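Notas para la charla "Comparar manos sin cambiar de robot"
Olldale, sesión de la tarde

Apertura (sin diapositiva)
Saludar y decir de dónde vengo: laboratorio de Prurkotside, línea de manipulación. No vendemos manos, las probamos.
Avisar de que la charla trata de dos controladores de agarre, Collet y Clamik, montados sobre el mismo humanoide y con las mismas manos de varios dedos. Lo único que cambia es quién decide cuándo cierra cada dedo.

Diapositiva 2: por qué estos objetos
Cajas de plástico translúcido, piezas negras con forma de zapato, cajas de cartón. Son objetos incómodos: la pieza es larga y hueca, y el borde de la caja obliga a meter los dedos desde arriba.
Mencionar que empezamos con cubos de prueba y que los resultados no servían para distinguir un controlador del otro.

Diapositiva 3: protocolo
Total de intentos: 1629. Los repartimos entre los dos controladores alternando por bloques de 60. Entre bloque y bloque, 10 minutos de pausa para que bajara la temperatura de los motores de los dedos.
El operador no sabía qué controlador estaba cargado. Si preguntan por el registro: se guardó posición de dedos, corriente y vídeo de cabeza.

Diapositivas 4 y 5: vista desde la cabeza
Dejar unos segundos cada una antes de hablar.

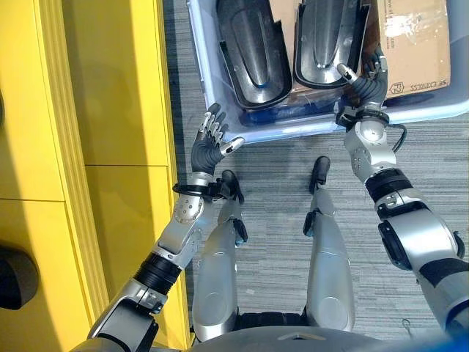
Las dos manos y la caja de plástico translúcido, en las dos vistas.

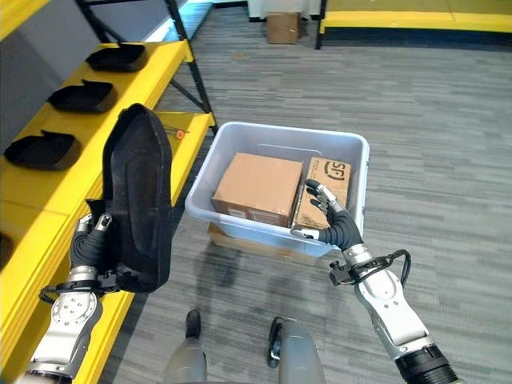 Pasar a los fallos. El más frecuente con Collet fue el cierre prematuro: el pulgar llegaba antes que los demás dedos y la pieza giraba. Con Clamik pasaba menos, pero tardaba más en dar el agarre por bueno y el operador se impacientaba.
Decir la cifra una sola vez: 74 intentos anulados por enganche del cable de la muñeca. No cuentan para ninguno de los dos. Desde marzo llevamos el cable con otra guía.

Diapositiva 6: las dos manos a la vez
Aquí bajar el ritmo. Cuando una mano sujeta y la otra trabaja dentro de la caja, el problema deja de ser de dedos y pasa a ser de hombro. El brazo que sujeta se mueve unos milímetros y el controlador lo interpreta como deslizamiento. Collet aprieta más. Clamik espera. Con cartón, apretar más deja marca.
Si voy mal de tiempo, saltar el gráfico de corriente y dejar solo la tabla.

Diapositiva 7: qué usamos ahora
Clamik para cartón, Collet para plástico rígido. El cambio se hace a mano, desde la consola. Todavía no tenemos un criterio automático que nos convenza.

Preguntas probables
Sensores en las yemas: en esta serie no los usamos.
Datos: se pueden pedir, menos el vídeo.
Pinza de dos dedos: la prueba está pendiente, con las mismas cajas y el mismo protocolo.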